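Home | Teams | Coaching Corner | Fixtures | Contact

Print this page | E-mail this page

How I teach the chest pass to brand-new netballers

I've coached the under-nines at Amstead for a few seasons now, and every July I get a fresh bunch who throw the ball like they're tossing a bag of laundry down the stairs (I love them for it!). So I start with the chest pass and I stay there for a good while.

Get them in pairs, two big steps apart. Hands go behind the ball, fingers spread, thumbs nearly touching so they make a W. Elbows stay loose and fairly low. Then it's step, push, and point your fingers at your partner's bib. I yell "fingers!" so often that my own kids do it back to me at dinner.

Once the ball is getting there without a bounce, move each pair back one step. If it starts looping up in the air, bring them in again – no fuss, just "try it from here."

Next, add movement. The catcher runs to a cone, puts her hands out and calls for it. Colleen Sawatzky, who had the Cloutier girls before me, liked the thrower to wait for that call, and I've stolen the idea completely.

Finish with a game of keep-away, chest passes only. Mine would play it until dark if I let them, so I blow the whistle while they're still begging for one more go, and next practice we go straight into the bounce pass. 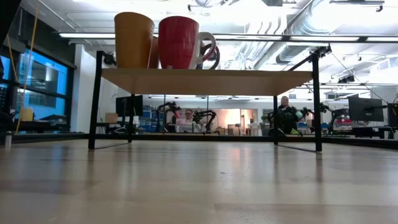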